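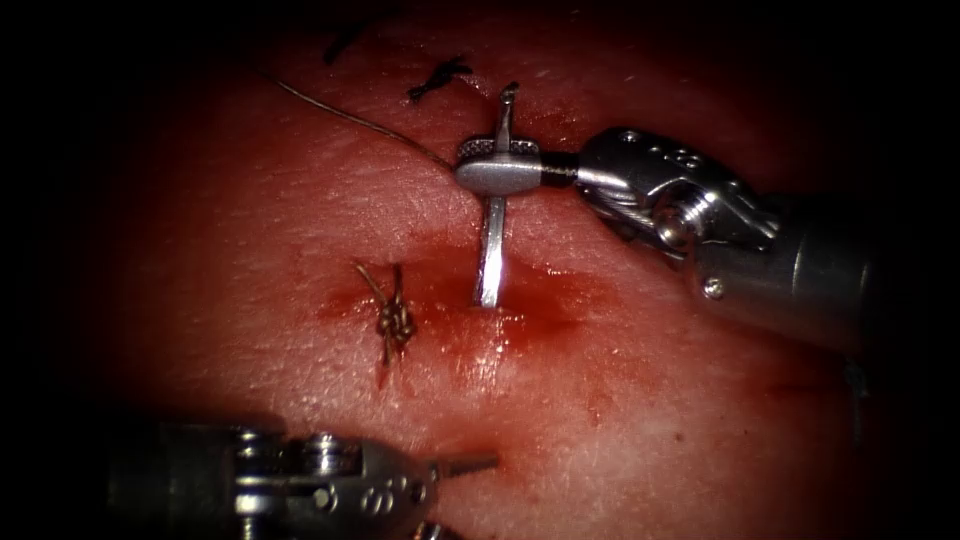

The Kowalchuk had been promised for the first week of July, and by the time it came down the lane on the back of a lorry the grass in the bottom meadow was past its best and Zorica Petkov had stopped answering the dealer's calls, on the grounds that he had stopped answering hers.

"It's green," said Wiremu, who had come over from the next farm on the pretext of returning a grease gun.

"I asked for red."

"Well, it'll look nice against the hedge."

It was a bale wrapper, second-hand, with 642 hours on a little clock bolted to the drawbar, and it had cost her more than the car. Her father would never have had such a thing in the yard. Her father had made hay, proper hay, in small bales that you could carry one in each hand if you were showing off, and he had prayed for sun like everybody else in the valley and cursed when it didn't come. But he had also had two brothers and a string of cousins to call on, and Zorica had herself, a dog called Drimon, and Wiremu Pearce when he could be spared, and last summer she had lost the whole of the top field to rain with the rows already turned and smelling of tea. So, a wrapper. You cut it, you let it wilt a day, you baled it damp and wound it up in plastic like a parcel, and the weather could do as it pleased.

They hitched it to the old Lireo after lunch. This took longer than the lorry driver had said it would, and he had gone by then, so there was no one to complain to. One of the hoses was too short. Wiremu went home for a longer one and came back with that and half a fruit cake from his wife, and they ate the cake sitting on the drawbar with the manual open between them. It was in three languages and somebody had torn out most of the English.

"Tension on the roller," Zorica read. "Then it goes into what I think is Italian."

"My mother had a bit of Italian."

"Is she about?"

"She's been dead nine years, Zorica."

"Then she's not much use to us," said Zorica, and then she was sorry, and then she saw that he was laughing so hard he'd got cake in his beard.

The first bale went round beautifully for four turns, and then the film snapped and trailed off across the stubble with Drimon after it. The second came out looking like something a child had wrapped for Christmas. By the fifth or sixth they had found the right notch on the roller, and Wiremu had learnt to tip the table slowly so that the bale settled on the ground with a sort of sigh and didn't go bounding off towards the brook. They got into a rhythm after that, she driving and he walking behind to tuck in the ends, though the machine was supposed to tuck them in for itself, and neither of them said much. The swallows were down low over the cut ground. Over Listel hill the sky had gone the colour of a slate roof, and she noticed, with real surprise, that she hadn't looked at it for an hour.

It began to rain at twenty past eight, big slow drops that rattled on the plastic. There were 49 bales in the meadow and three lumps of loose grass that they had agreed to call compost. Zorica switched off the Lireo and climbed down, stiff in both knees, and stood by the gate with her collar up. Any other year she would have been running. She would have been out there with the sheets and the ropes, shouting at someone, and her father would have been shouting at her.

"You could go in," said Wiremu. "Nothing to stop you."

"I know."

"Only you're getting wet."

"I know I am," she said. "I'm listening to it."

He thought about this for a while, and then he turned up his own collar and leant on the gate beside her — it dropped an inch on its hinge, as it always did — and the dog came and sat down on his boots.

"I'd still have had it in red," said Zorica.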